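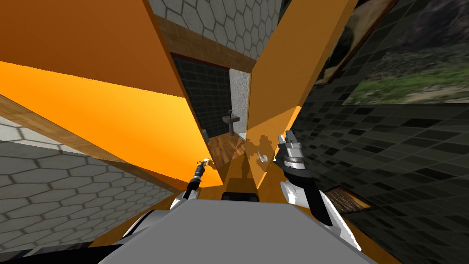

When the Robot Learns the Washroom First

Tuesday, January 16, 2024

The cleaning staff at the Echevarría office building in Dranham start at six in the evening, when most of the desks are already dark. There are ten of them for the whole house. Since April they have a new kind of colleague, and before it touched any real door or any real sink, it spent many nights in rooms that exist only in a computer.

I visited the building two times for this article. The first visit was in a small office without windows, where the company Baseck prepares the robot for its work. The screens show bathrooms, one after another. In these rooms the walls have black tiles or white hexagons, the floor is wood, and somebody has hung landscape paintings where no landlord would pay for them. The robot has two arms, each with a gripper, and it must learn how to come through an opening and reach a place without hitting what stands near it.

"The door is the hard part," one of the engineers told me. "People think it is the scrubbing." A person pushes a door with the hip and carries a bucket in the other hand. For a machine with two long arms, everything close to the body is a problem, and a panel at a bad angle can stop the whole job. So the team changes the rooms again and again: the color of the walls, the light, the place of the sink. They have 200 rooms now.

What surprised me is who decides about the tasks. The first list came from the managers, and it was a list of things that look good in a brochure. The cleaners read it and crossed out a large part. They did not want help with mirrors. They wanted help with the low work, behind the toilet and under the basin, the work that goes into the knees and the lower back. One woman, who has cleaned there for many years, said she would give the robot every floor drain in the building and keep the kitchens for herself, because in the kitchens there is still somebody to talk to.

Talking is something that came up often. Before April, two people worked together on each floor. Now, on three floors, it is one person and one machine. The machine is slow and it does not chat. Some of the staff like the quiet and put in their headphones. Others told me the shift feels longer, although they go home less tired. The company has answered by moving the break, so that everybody takes it together on the ground floor. It is a small change -- but I heard more about it than about the robot itself.

There is also the question of money. No person lost the job here, and the contract says that none will before the trial is over. After that, it says nothing. When two people left last year for other reasons, only one place was filled. The staff noticed this, of course. The manager of the building says it has to do with empty offices and not with automation, and it may be true, but it is difficult to prove to someone who reads the schedule every Monday.

A few of the cleaners have got a new task, with slightly better pay. They sit in the Baseck office for 3 hours a week and watch the simulated arms move, and they say what is wrong. A wrist too high. A reach that would knock over the soap. "I never thought that I know so much about bathrooms," one man told me. He has learned to speak of grippers and angles, and he corrects the engineers when they forget that a wet floor is never in the same state twice.

On my second evening I followed the robot on the sixth floor. It stopped in front of a half-open door and waited, and the cleaner beside it waited too, with her hand already on the cart. Then she opened the door wide with her foot and they both went in.

A supplier called Grestard will deliver wider door hinges in spring. The cleaners had asked for the same hinges before, for the carts.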